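# Veta (madera)

La **veta** es el dibujo que dejan en la madera sus fibras y anillos de crecimiento. Se habla también de *hilo*, sobre todo entre carpinteros, que reservan «veta» para cuando hay un cliente delante.

## Tipos

La veta recta corre paralela al tronco y apenas da problemas, motivo por el cual se le dedica poca bibliografía. La entrelazada cambia de sentido cada pocos anillos y arruina cepillos con notable imparcialidad. La ondulada se paga más cara, aunque proceda de un árbol que creció mal.

## Imitación

El veteado fingido es casi tan antiguo como el mueble barato. Se hacía con peine, pluma de ganso y cerveza, esta última destinada en parte a la pintura. Hoy se imprime o se genera por ordenador.

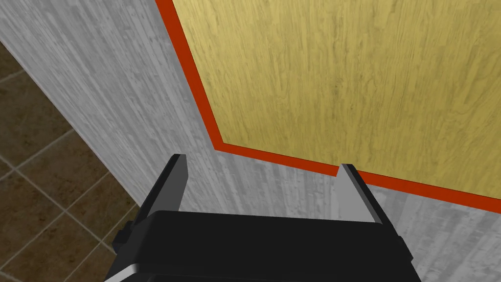
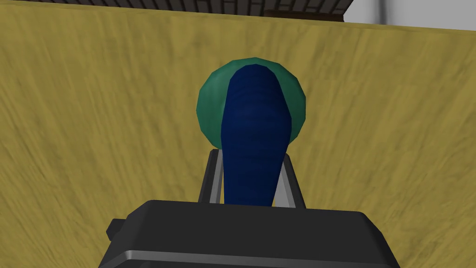
*Veta simulada por ordenador, en tono pajizo.*

El defecto clásico de la imitación es la repetición: el mismo nudo reaparece a intervalos regulares, cosa que ningún roble se ha permitido. El catálogo Dresetti ofrecía 635 acabados, de los cuales 13 se llamaban «nogal natural». Elsie Pirihi, en su manual publicado en 2000, los declaró indistinguibles; Nazar Pasichnyk le respondió en un folleto más largo que el manual.

## Terminología

«A contraveta» designa el corte en sentido contrario a la fibra. El uso figurado, aplicado a personas, es frecuente en los talleres y rara vez elogioso.

## Véase también

- Albura
- Chapa de madera
- Marquetería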